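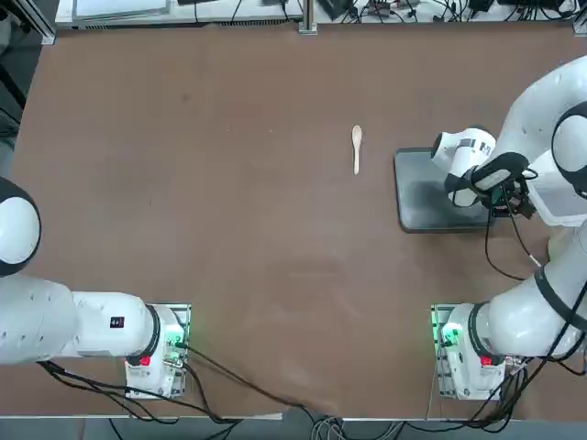 Small wooden spoon, light-colored wood

Wooden spoons smell of onion and feel fuzzy after washing

Kitchen and Cleaning > Utensils
Viewed 3337 times

Subira Gachanja

I have a set of wooden spoons from Brilden, bought last February. They were smooth when new. Now the bowls feel fuzzy after every wash and two of them smell of onion and garlic even when they are dry. I use one of them for oatmeal and I can taste it.

I wash by hand in warm water with ordinary dish soap and leave them in a jar by the sink to dry, handles down. I don't have a dishwasher. My mother says to boil them. My sister says boiling is what ruins them. I put olive oil on one and it went sticky, and now it smells of old oil as well as onion.

Can these be fixed or should I buy new ones? If they can be fixed, what oil do I use? And do they need to be kept in the open, or can they go in a plastic box with a lid? We get flour bugs in the drawers in this apartment and I would like to keep everything closed up. Thank you.
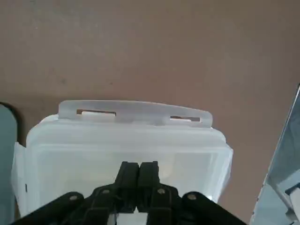 Replies

Wafula Simiyu

They can be fixed unless they are cracked. The fuzz is the grain of the wood standing up. Water does that and it is normal for the first while. You sand it off, and after a few rounds it mostly stops coming back.

1. Wash the spoon and let it dry overnight, lying flat on a rack. A jar is fine for a dry spoon. With a wet spoon the water runs down and sits at the end of the handle.
2. Sand the bowl and the edges with 200 grit paper, going with the grain. You don't need much pressure. Stop when it feels smooth. For the one with the sticky oil, wash it in hot soapy water first and scrub hard, or the paper will clog. You may have to do that one twice.
3. For the smell, make a paste of baking soda and water, rub it all over, leave it 40 minutes, rinse. Half a lemon with salt also works but I find the paste does more.
4. Dry overnight again.
5. Rub in food grade mineral oil with a paper towel. Leave it a few hours and wipe off what is left on the surface.

Don't use olive oil or any cooking oil. They go rancid, and that's the smell you have now. Mineral oil doesn't. The pharmacy sells it, check that the label says food grade or USP.

On boiling, your sister is mostly right. A quick dip won't hurt anything. Long boiling pulls the oil out and they can split at the neck.

A closed plastic box is OK only if the spoons are fully dry when they go in. If they are even a little damp you will get black spots. I would leave them out for a day after washing before closing them in. Flour bugs don't care about spoons anyway, they want the flour, so use your good boxes for that.

Last thing, keep one spoon for onions and a different one for oatmeal. I burned a notch in the handle of mine so I can tell them apart.

Tullance

just buy new ones, they are cheap. I throw mine out every year

mosoti_kitchen

I agree with most of what Wafula wrote. I use walnut oil and it has been OK, it dries hard if you give it long enough, but don't use it if anyone in the house has a nut allergy. I wouldn't bother with the lemon.

If the smell is still there after 2 tries with the baking soda, put the spoon outside in full sun for an afternoon. That got fish out of one of mine. Turn it over halfway through or it can warp.

Subira Gachanja

Thank you all. I sanded three of them and they feel much better. The baking soda took most of the onion out, still a little in the biggest one. The olive oil one is soaking up soap as I write. I couldn't find mineral oil at the market in Plalstead, so I will try the pharmacy.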